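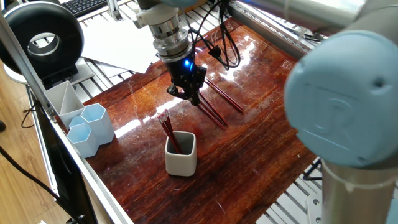 The pencil works at Tudlow opens its doors twice a year, once in spring and once in November, and the spring day was on 2 May 2025. I went on the morning tour. Places are limited and have to be booked through the Skestano website, where Skestano is the company that has run the works under its own name since it took over the old Haddadin factory on the same site.

Tudlow station is a ten minute walk from the gate, mostly uphill. There is parking behind the timber yard but the entrance is easy to miss if you come from the bypass. Visitors sign in at the gatehouse and are given ear plugs and a paper badge. Bags have to be left in a locker, which takes a pound coin.

Our group had 11 people in it. The guide began outdoors, in the yard, where the wood arrives as thin slats already cut to pencil length. They are stacked in open crates under a roof with no walls. The slats have to rest there before they go inside, and the guide said the damp spring had made this stage slower than usual. Most of the wood is basswood. Cedar is still bought for the better drawing pencils, in much smaller amounts, and you can smell which crates it is in before you reach them.

The grooving shop is the loudest part of the tour. Each slat goes through a machine that cuts a row of shallow channels along its length. A lead is laid in every channel, a second grooved slat is glued on top, and the sandwich goes into a clamp to set. The clamps are iron, painted green many times over, and came with the building. I had always assumed the lead was pushed into a drilled hole, and so had most of the others, to judge by the questions.

After the clamps the blocks are cut into separate pencils, six-sided or round depending on the cutter fitted. A round pencil wastes more wood. It also rolls off desks, which is why the schools order six-sided ones and the joiners' merchants order flat ones, made on a separate line that was not running on the day.

The lead room is kept behind glass and we looked in from the corridor. Graphite and clay are ground together with water, pressed out in long strings, dried, and fired in a kiln. More clay gives a harder lead. The guide passed round a box of broken pieces from 4H to 6B so that we could try them on scrap paper. My fingers stayed grey until the evening, so bring a wipe.

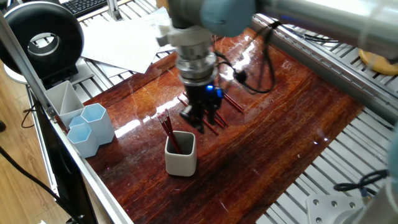 Painting took longer than I expected. A pencil is pushed through a small pot of lacquer and out through a rubber ring which wipes off the excess, then travels along a belt to dry and comes back to be done again. The cheaper ranges get four coats and the Lasska range gets seven. Lasska is the one most people will know from school, and it has been sold from Tudlow since before the change of owner. The name and grade are stamped on last with heated foil.

There is a small museum room at the end of the tour, upstairs. It has Haddadin price lists, a wall of tins, and an order book open at a page showing 911 gross for a single stationer. A gross is 144, and a man in our group worked the total out on the back of the price list handout. One display shows how far a pencil will write, with a line wound back and forth across a roll of paper. I would have liked more on the people who worked there. There is one photograph of the packing room and no names with it.

Somebody asked about the future of the site. The lease on the land runs until 2045 and the guide said there were no plans to move. The works employs almost 300 people in the busy months before the school year and fewer over the winter.

The shop sells seconds by weight. The faults are mostly in the lacquer or the foil, and the ones I have sharpened since write perfectly well. It takes cards. The café next to it does soup, rolls and tea, and closes at two, so anyone on the afternoon tour should eat first.

The stairs to the museum are steep and there is no lift. The rest of the route is on one level.
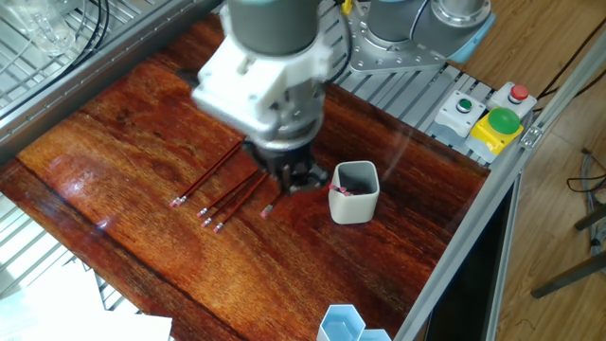 Comment from gatepost44: Good write-up. I did the November day and the flat pencil line was running then, so it's worth asking when you book. Also the seconds bin had hardly anything softer than HB left by midday. If you want the 4B and up, go to the shop before the tour and ask them to keep a bag behind the counter for you.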